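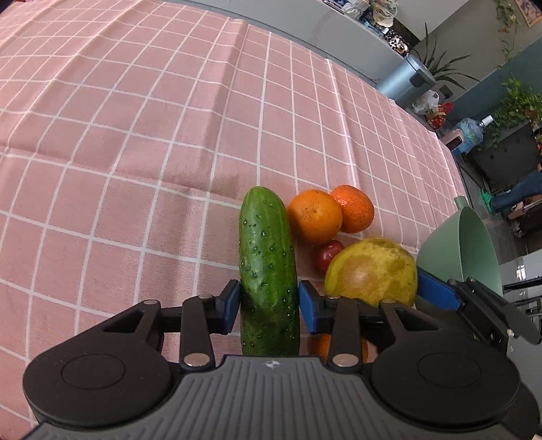 Keeping a Gripper Happy

The first thing Femi Haruna did when I got to the apartment in Skaltham was hand me a toothbrush. Not a new one, either! It lives in a mug with two small screwdrivers, a roll of blue tape and a pencil stub, and it's the most used tool in the whole operation.

Femi looks after a hand-held gripper for a little outfit called Oltov. There's no arm behind it and no cabinet full of motors. You hold it yourself, you squeeze, the black linkages swing in, and two fingers with blue pads close on whatever is in front of you. A camera rides along and watches the whole business. The recordings go off to help teach a robot how to pick things up, and on the morning I visited, the thing to pick up was a cucumber.

I'd expected a lab (I may have worn my good shoes for it). What I got was a kitchen-table sort of setup with a pink checked tablecloth, oranges, a tomato, a green basin and houseplants in the background. Oltov likes homes because homes are messy, and Femi likes them because there's coffee.

Pads first

Every session starts with the pads. Femi runs a thumb over each one, feeling for a slick patch, then wipes it down with a damp cloth and dries it with a second cloth. Fruit is murder on pads, apparently. Oranges leave oil, tomatoes leave worse, and cucumbers have those bumpy little spines that shed grit into every crease. That's where the toothbrush comes in, always brushing out toward the fingertip so the dirt doesn't get pushed back into the bracket.

A set gets swapped after 300 grasps, whether it looks tired or not. I asked if that was the maker's advice and Femi laughed. It used to be 200, then somebody at Oltov looked at the bill.

New pads go on with the fingers wide open. Line up the bottom edge, press from the middle outward, then close the gripper on a folded dish towel and leave it alone for 30 minutes. I was all for skipping the wait. Femi went and watered a plant.

The rivets, and why I was told to shut up

Next comes the listening. Each linkage arm has a shiny silver rivet where it pivots, and Femi holds the gripper up to one ear and works it open and shut very slowly. A dry pivot ticks. A worn one sort of sighs. I talked straight through the first try and was told, kindly, to stop doing that.

If there's a tick, it gets one drop of light oil from the tip of a toothpick, and then a good minute of wiping, as any oil that creeps down to a pad means starting over with the cloths. If there's a sigh, the whole finger assembly comes off and goes back to the workshop on Ezeani Street, where they have a press for that sort of job. Femi has tried to fix one at home exactly once and would prefer I didn't go into it.

Matching left to right

The last check is the one I'd never have thought of. Both fingers have to meet in the middle, and if one side arrives early it nudges the cucumber over before the other side has touched it. So Femi stands a pencil up on the table, closes in on it and watches which way it leans. A lean to the left means a quarter turn on the left stop screw, then try again. We did this five times. By the end I was cheering for the pencil.

Then it was my turn. I got the cucumber upright between the pads, squeezed far too hard, and heard Femi breathe in through the teeth. Softer, until the skin just stops sliding! My score for the morning was 68 usable grasps, all written down with the pencil stub in a Maltel notebook, along with a note beside my name that says "heavy hand, check pads."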